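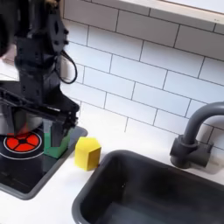 Hob end of the worktop: green block on the black panel, yellow block on the white.

March, bench 2, 14:10

Play kitchen, job 3783, on loan from Ostance. Going over the worktop fittings before the Molora order is confirmed. Hob panel sits level, rim slightly proud of the surface on the sink side. Red burner print intact. Small blocks sit flat on both the panel and the bare worktop. Shelf under the microwave checked with a straight edge, no bow. Rail under the hood is firm and the spatula and spoon hang clear of the tiles. Steel pot kept on the hob for fit – handles clear the hood with room to spare.

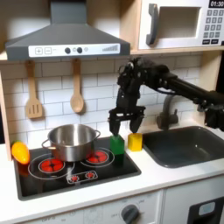
Gumede would rather the rail went up 40 mm, on the grounds that a child stirring a tall pot will knock the spoon every time. Fair point, but the fixing holes would then fall on a grout line. Left as is for now – to be raised with Muten, who drill the back panel.

Sink basin is a separate moulding, matte charcoal. Lifted out and refitted, corners seat properly. Tap base tight. Distance from hob panel to basin still to be measured, drawing says 166 mm.
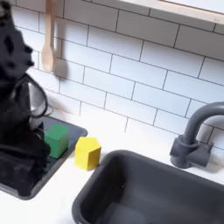 Green cube inside the rim, yellow hexagonal block on the worktop by the basin.

Open: rail height, panel-to-basin distance, spare screws for the tap.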